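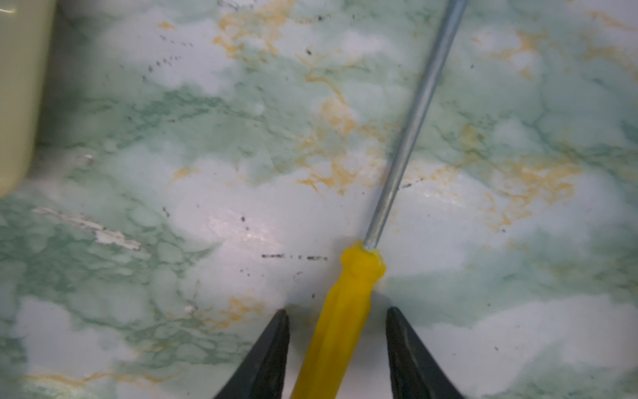
About Maltov Hand Tools

Maltov supplies screwdrivers and small hand tools to repair shops, school workshops and maintenance departments. The catalog lists 785 items. Screwdrivers make up the largest group, followed by nut drivers, hex keys and picks. Power tools are not stocked.

The business began as a repair counter on Saten Street, where worn drivers were reground for local garages. Regrinding is still offered. Sales and regrinding now share one building at the Hajdu yard, with the stockroom on the ground floor and the test bench above it.

What we stock

Drivers are grouped by tip first, then by shaft length, then by handle. A customer who knows the screw can usually find the right tool without calling us. Each entry gives the shaft diameter, the overall length and the handle material. Where a maker changes a handle mold, the new version gets a new item number, and the old number is kept on file for reorders.

Fluted plastic handles account for most orders. They wipe clean, and the flutes give a usable grip with light gloves on. Bright colors, yellow in particular, sell well to workshops that check tools in and out at the end of a shift. Cushioned handles are available in the larger sizes. Wooden handles are ordered in on request and take longer.

How we check tools

A sample from every delivery goes to the bench. The tip is measured against a gauge, the shaft is rolled on a flat plate to show any bend, and the joint between shaft and handle is loaded in both directions. Handles are inspected at the collar, where molding faults tend to start. A delivery that fails is returned to the maker complete - we do not sort good pieces from bad.

Regrinding

Flat tips can be reground if the shaft is straight and the handle is sound. Cross tips cannot, and we recommend replacement. Scuffs on a handle are cosmetic and do not affect acceptance. A cracked handle does. The minimum regrinding order is 36 pieces, mixed sizes accepted.

Tikik sets

Tikik is our own range, sold as a bench set of 44 pieces or a workshop set of 60. Both come in a lidded case with a printed size chart. Single replacements are available for every piece, including the case latches.

Visiting

The trade counter at the Hajdu yard opens at 7:30 a.m. and closes at 4 p.m. It is closed for stocktaking during the first half of August. Tools for regrinding can be left at the side door in a labeled box.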